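Why does bread turn brown and smell so good?

Dough is pale and soft when it goes in the oven. It is made of flour, water, salt and yeast. The yeast eats sugar and makes gas, and the gas makes many small bubbles.

In the oven the water inside the dough becomes very hot, but it stays near 100 degrees Celsius. The outside dries and becomes much hotter. There the sugars and proteins join together and make new brown things — this is the crust.
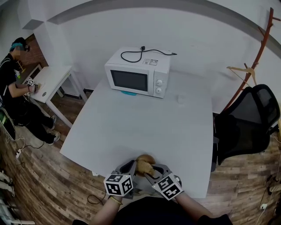
Old bread becomes hard even in a closed bag. The starch inside it changes its shape. If you warm the bread a little, it is soft again for a short time, so eat it soon!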